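From: Facilities Services, Skonham House
To: Building Occupants List
Subject: Re: Wall outlets, loose cables and the floor refinishing schedule

Dear colleagues,

Thank you to those who replied to the first notice. Several of the replies raised the same points, and the message from Rodrigo Toledo covers most of them, so it is quoted below with his permission and answered for the benefit of the whole list.

Rodrigo Toledo wrote:

> Dear Facilities,
>
> I have read the January notice on cables and I have three questions on
> behalf of the second floor.
>
> First, the notice says that everything must be "clear of the floor" before
> the contractor arrives. Does this include network and telephone cords that
> are plugged in at the wall and simply hang down to the floor? In most of our
> rooms the outlets are mounted well above the baseboard and there is no
> practical way to keep a cord from touching the floor unless it is unplugged.
>
> Second, who is responsible for equipment that was left behind by a previous
> occupant? We have adapters and small boxes in at least 2 rooms that no one
> on our staff recognizes. I am reluctant to have people unplug them.
>
> Third, will the baseboards be removed or only masked? Some of our people have
> cable clips attached to them and would like to know whether to take these off.
>
> Regards,
> Rodrigo Toledo
> Second Floor Coordinator

Our answers follow in the same order.

On the first question, the requirement applies to every cord that reaches the floor, including those that remain plugged in at the wall. The contractor, Holtine, cannot sand or seal under a cord, and will not lift one out of the way. A cord that is still in use may stay connected if it can be gathered and secured above the baseboard. Facilities has a supply of hook-and-loop ties at the front desk for this purpose. Adhesive tape should not be used on painted walls, as it was the cause of most of the repainting charges following the last round of work. If a cord is too long or too heavy to be secured in this way, please disconnect it, label both ends, and store it in the room's cabinet until the floor has been released for use.

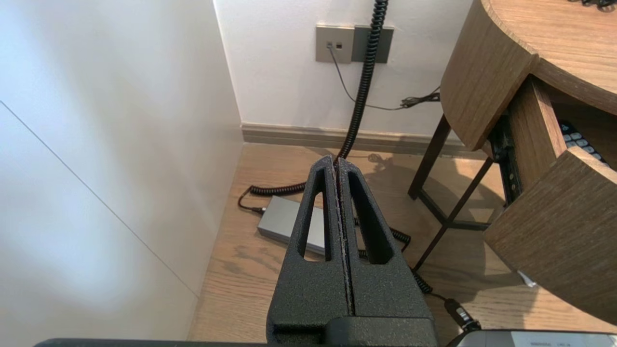 The handling of unclaimed equipment has been a recurring difficulty in this building, and the second question deserves a fuller answer. Under the present rule, any item connected to building wiring is the responsibility of the department now assigned to the room, whether or not that department installed it. We recognize that this is not always reasonable. Where a room has something like the flat silver-gray box on the floor with a coiled black cable leading to it, staff may not be able to tell whether it is a power adapter, a hub or something else, and should not be expected to guess. In such cases please leave the item as it is and report it to Facilities with the room number. Items of this kind will be checked against the network inventory maintained by Vakulenko, our wiring contractor, and will be either tagged for removal or returned to service in a better position. The same applies to any cord plugged into a wall plate with its remaining length bundled near the wall. Please do not pull on it to find out where it goes.

To date, 216 wall plates have been entered in the inventory, and 87 of these have no department listed. We would be grateful for any information that helps to close the remaining entries. Older plates often sit beside newer ones of a different color, and the two may be served by different panels. When reporting, please state which of the two plates is meant (left or right) and which socket is in use. A report that gives only the room number usually means a second visit.

On the third question, the baseboards will be masked and will remain in place. Cable clips fixed to the face of a baseboard may stay if they are at least 2 inches above the floor. Clips mounted lower than that should be removed by the occupant beforehand. Facilities will not replace clips that are damaged by the sanding equipment.

A number of other matters were raised by individual offices and are addressed here briefly.

Telephones. Desk telephones with coiled handset cords may stay on the desk if the desk itself is staying in the room. Where the desk is being moved to the hallway, the telephone should be unplugged at the wall and placed in a drawer together with its cord. The extension will resume normal service when the telephone is reconnected to the same socket. Reconnecting it to a different socket will require a ticket.

Power strips. All power strips must be unplugged and taken up from the floor by 5:00 p.m. on the working day before your room is scheduled. This includes strips mounted under desks if any part of the lead rests on the floor.

Storage. The Taltitz Annex will be open for boxed equipment throughout the project. There is shelf space for 175 standard boxes, assigned in the order in which requests are received. Boxes must be closed and must show the department name and room number on one end. Loose cords will not be accepted unless they are bagged.

Access. Rooms will be locked during the work and for one night afterward. Requests for exceptions should be sent to this office in advance, and cannot be arranged with the crew at the door.

The room-by-room schedule has not changed since the first notice. Coordinators will receive a revised copy only if their floor is affected by a change.

Please direct further questions to the Facilities address and not to the full list. Replies that concern a single room will be answered individually.

Facilities Services
Skonham House

_______________________________________________
Building Occupants mailing list
To change your delivery options or to leave the list, contact the list administrator at the front desk.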